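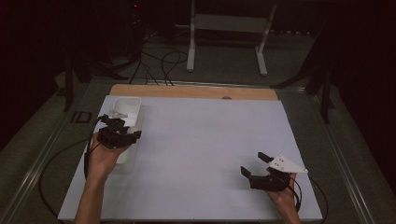

# Boîtes, bacs et couvercles

**Galerie de l'atelier Kametti, décembre 2018**

On nous promet depuis des années que la bonne boîte règle tout. Je demande à voir. Le catalogue Cokalmont annonce 13 modèles « pour chaque usage de la maison », et quand on les aligne sur une étagère, on trouve surtout des variantes du même parallélépipède avec un couvercle plus ou moins commode. Carla Srour, qui a lancé cette galerie, me trouve injuste. Elle range mieux que moi, c'est entendu, mais je reste persuadé qu'elle rangerait aussi bien dans des cartons à chaussures.

Une boîte par page, quelques lignes de légende, et les avis de ceux qui ont bien voulu en donner.

## Boîte blanche, couvercle arrondi

Plastique blanc, opaque du côté du couvercle, plus translucide et tirant sur le gris pâle à l'autre bout. Posée sur la planche blanche, elle se fait presque oublier : du blanc sur du blanc mat, il faut chercher le contour.

Une petite pièce blanche dépasse près du couvercle. Je n'ai pas réussi à décider si elle en fait partie, et une photo ne tranchera pas.

Le couvercle arrondi est joli, soit. J'attends toujours qu'on m'explique comment on empile là-dessus. Georges Khasawneh soutient qu'une boîte de ce genre n'a pas à être empilée, qu'on la garde sous la main. Dans ce cas il faut un plan de travail dégagé en permanence, et je ne connais personne qui en ait un chez soi.

Le demi-translucide me laisse froid aussi. Assez clair pour laisser deviner qu'il y a quelque chose, trop laiteux pour dire quoi : c'est le pire des deux mondes, et on finit par coller une étiquette comme sur un bac opaque.

## La planche et la table

Grande planche blanche sur un panneau de bois clair qui se montre en bande au fond, le tout sur une table à cadre métallique. Vers le milieu de la bande, un petit rond : trou ou bouton, Omar Moussa penche pour le trou.

On me dit qu'une surface pareille « met les objets en valeur ». Les objets sombres, certainement. Pour des boîtes blanches, j'aurais pris du gris, et je l'ai dit en août.

## Avis reçus

**Carla Srour** : « Le couvercle arrondi se repère au toucher. Tu ne l'as jamais cherchée au fond d'un placard. »

**Kaiwen Shen** : « Belle forme. Je n'en achèterais pas deux. »

**Samer Salameh** : « Qu'on me montre la même après 5 ans de cuisine, avec la sauce tomate. »

Je me range du côté de Samer. Toutes les boîtes sont convaincantes tant qu'on n'y a rien mis, et les pages de catalogue se gardent bien d'aller plus loin.

## À suivre

Page suivante : le bac Haddadin à compartiments, 11 cases dont je conteste déjà la moitié. Vos remarques, y compris celles des défenseurs du couvercle arrondi, sont à déposer dans le cahier à l'entrée de la salle Ferkdale. Merci d'écrire lisiblement, la dernière fois j'ai dû deviner.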